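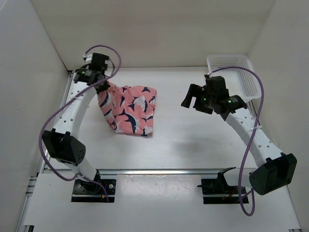
27 Jul 2021
By the Wirgate staff

Torquil Strachan pours coffee like a man who expects you to stay a while. He runs the finishing room at Flosholm, a commercial laundry that handles sheets, towels and children's bedding for small hotels and day nurseries, and since March he has also been the person who signs for anything with a motor in it. He had warned me on the phone that he talks too much about money. I told him money was what I wanted to hear about.

"Everybody wants to start with the arm," he said, settling in. "How far does it reach, how much can it lift, how fast does it go. And I understand that, I really do, I was the same! But the arm was the easy line on the sheet. I had that number in an afternoon. It was the other lines that kept me up."

Flosholm's budget for its first folding station had 17 lines in the end. Strachan keeps it printed out in a plastic sleeve, with pencil all over it, and he walked me through a good part of it while the coffee went cold. The two arms share a line. Then come grippers, spare fingers, cables, spare cables, the table and its walls, lighting, a computer, a second computer, electrical work, guarding, and something he has written down simply as "baskets."

"Baskets have their own line because I forgot them the first time," he said. "You think, well, we're a laundry, we have baskets everywhere. But ours are the big canvas ones on wheels. They don't go on a table. So you need small ones, and you need them all the same, and then you want a few extra for when one cracks. It isn't a lot of money. It's just that there are so many things that aren't a lot of money."

He is firmest on the subject of cables. Every quote he collected, he told me, treated them as an afterthought, and he has come to think of them the way he thinks of dryer belts. "An arm goes back and forth all day, and the cable goes with it," he said. "It bends where it bends. So I put it down as something we use up, same as soap. I'd tell anyone to do that. Buy the spares with the first order, put them in a drawer, and label the drawer."

I asked why he had gone for two arms when one would have been cheaper, and he laughed, because his owners had asked him exactly the same thing. A towel, he said, you might get away with. A child's printed sheet or a blanket is another matter altogether. Pick it up by one corner and the rest of it hangs in a bunch, and you still have to go and find another corner before you can do anything useful. "My mother folded with two hands and her chin," he said. "I couldn't get a price on the chin."

There were two serious bids. One came from Kudo, which offered a finished machine at a fixed price, with a service contract attached. The other came from Sundevden, a smaller outfit that builds lighter tabletop stations and expects the customer to be a bit more involved. Strachan liked both of them, and he spent longer over it than he had planned to – he went back and forth for 6 weeks, by his own count.

"Kudo's people were very good, very patient with me," he said. "If I'd had one product, say the same white bath towel from morning to night, I'd have signed with them and gone home early. But I have everything. I have crib sheets with animals on them, I have tablecloths, I have bathrobes. I wanted something where a mistake would cost me a little and I'd learn from it." He went with Sundevden, on a one-year plan, with money held back until the station could do what the paperwork said it would.

That held-back money is a thing he returned to several times. He does not see it as a threat. He sees it as a way of making both sides write down what "working" means before anyone gets excited. Flosholm's definition runs to a single page. It says which items the station has to handle, how an item may be lying when the arms start on it, and how often a person can be called over to help. "We argued about the word 'crumpled' for most of a morning," he said fondly. "I think it was the best morning we spent."

The part he would do differently is staff time. He had set aside money for training and had not set aside hours, and those turned out to be two separate problems. The people he most wanted at the station were his best folders, and his best folders were the ones he could least afford to lose from the line. He ended up paying overtime he hadn't planned for. Next year's budget has 52 half-days in it, one a week, for someone to work at the station without also being expected to fill carts.

"Put the hours in as if they were a machine," he said. "Give them a price and a delivery date. If it doesn't have a price, somebody will borrow it from you."

And the floor space? He winced a little. The station itself is small, but it needs room on every side so that a person can get in and move things, and that room used to hold two carts. The carts now live in the corridor, and the corridor has opinions about this, mostly expressed by the drivers.

He is careful about what he promises his owners. The spreadsheet he showed them assumes no savings whatever in the first year, and a modest amount in the second. He would sooner be asked why the number is so low than have to explain later why it was so high. Before I left he dug out a clean copy of the 17 lines and gave it to me, then took it back for a moment to pencil in "floor mats," which he had thought of while we were talking.

Comments

marlow_linen: We did the spare cable drawer too. Ours is labeled and people still put tape measures in it.

Dee R.: Could he say more about the one-page definition? Our supplier keeps sending us a forty-page one and I can't get through it.

pressroom2: Good piece. I'd add insurance as a line. Ours went up and I hadn't asked beforehand.

Dee R.: Thanks pressroom2, just emailed our agent.

Wirgate uses cookies to remember your settings and count visits. By continuing to read you agree to our cookie policy. Accept | Manage settings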